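Ticket 2565 -- Skimusex Home Goods, customer help desk
Subject: Insert won't lie flat in the turquoise box
Opened: 03/09/2025
Order: 1311
Status: Waiting on customer

Customer wrote:
Hi there, and thank you for being so quick with my question back in January! I'm trying to put everything back in the turquoise and white shoebox so it can go on the closet shelf, and I can't get the black oval piece to sit down inside. It's the rubbery one with the thick raised rim and the little round hole near one end. I've tried it 7 or 8 different ways now and it keeps ending up tilted on its edge in the back corner, and then of course the lid won't close. I have the lid folded open flat next to the box while I work on it. Am I missing a trick, or did I get the wrong size box?

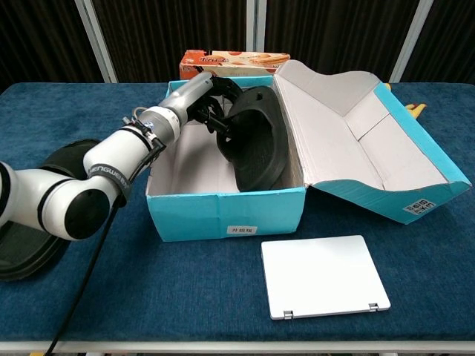
Attachment 1: black oval piece on its edge in the open box

Reply from Skimusex support:
Thanks so much for the picture, it helps a lot. I don't think you have the wrong box, but let's make sure before you wrestle with it any more. Could you try these when you have a minute?

Take the oval piece all the way out and press the bottom of the box flat with your palm.
Lay the piece in with the hollow side up, running corner to corner -- long end first, then ease the other end down.
If the rim catches on a side wall, stop there and don't force it.
Fold the lid flaps back along their creases before closing.

If it still rides up, please measure the inside of the box and the oval end to end and send me both numbers. I'd also love a close-up of the sticker on the lid edge so I can check it against our Tidlow list. No rush at all, I'll keep the ticket open.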